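Home | Forums | New Posts | Search | Log In
Print this thread | E-mail this thread to a friend

Kitchen & Bath > Counters > Sealing marble: how often is really needed?

pieplate_deb
We finally moved into the house on Korness and I inherited white marble counters with pinkish veins running all over. I love them, my husband is scared of them. The seller left a note saying "seal twice a year" and nothing about what with. The guy at Plomwood Stone quoted me $165 a visit to come do it, and he wants to come every six months until the end of time. Is that normal? I grew up with Formica so please talk to me like I'm five.

gravelroad70
$165 is nuts for a job you can do in your pajamas. I buy a pint of sealer for under 50 bucks and it lasts me years. Wipe on, wait, wipe off, go to bed. I've had my marble since before the kids and it gets sealed when it needs it, which has been every couple of years.

H. Ok
Disagree a little with gravelroad. I mean you can do it yourself, sure, but "when it needs it" depends a lot on how you cook. We make kimchi in this house and I'm not waiting two years, thank you! I do mine every May and again before the holidays. – Ha-neul Ok

pieplate_deb
Okay so how do I know when it needs it? Is there a test or do I wait for a disaster?

gravelroad70
Put a spoonful of water on it and leave it ten or fifteen minutes. Wipe it up. If the stone is darker where the water was, it's drinking, so seal it. If it looks the same, leave it alone. Try it by the sink and by the stove, because those wear out first.

pieplate_deb
Did the water thing last night! By the stove it went dark, by the window it didn't. So I guess I seal the whole thing anyway? I also spent a good hour looking at counters online to see how everyone else's veins look, and now I'm less worried that mine are blotchy. Some of them have brownish patches and little reddish specks too, and I like it better than the plain stuff. I'd set a plate with a mustardy rim on it and call it done. 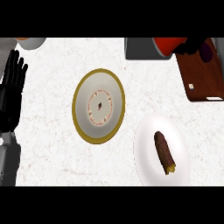 Does sealing stop lemon juice from leaving dull spots?

Sealer slows down stains, but acid eats the polish itself, so lemon, vinegar and wine will still leave a dull mark if they sit.

marble_skeptic
And that right there is why I tore mine out. People hear "sealed" and think it's bulletproof. We paid $2,955 for the island top alone and it had a ring from a lime margarita the first weekend. Replaced it with quartz and haven't thought about it since. Deb, if you're the type who's going to follow guests around with coasters, save yourself the grief.

H. Ok
Oh come on, she already HAS the marble, she isn't shopping for it. Mine has etch marks all over and I stopped seeing them after the first winter. My grandmother's pastry slab looked like a road map and she made better dough than any of us.

marble_skeptic
Fair enough, but she asked and her husband's nervous. I'd want to know.

gravelroad70
If the shine bugs you, get it honed. A matte finish hides the etching pretty well. We had Afridi in Cirnton do the bathroom vanity that way and I wish I'd had them do the kitchen while they were here. They took most of a day and there was dust in the silverware drawer for a week – tape your drawers shut.

pieplate_deb
Honed is a thought. I kind of like the shine though? My husband is voting for "put cutting boards on everything and stop reading forums."

quiet_grout
Lurker here. One thing I didn't see mentioned: don't use the vinegar spray everyone recommends for windows. My sister-in-law cleaned her counters with it for almost a year before somebody caught her. Dish soap, warm water, soft rag, dry it after. Also buff off the extra sealer before it dries or you get a haze that's a pain to get rid of. Ask me how I spent my Thursday.

gravelroad70
Ha, yep. If it hazes, put a little fresh sealer on a rag, rub it over the haze and wipe it right off. Works on mine, but check your can first.

pieplate_deb
Going to try it myself this weekend. I canceled the Plomwood guy, and he was pretty nice about it. Will report back on the stove side.

Reply to this thread | Back to Counters | Next thread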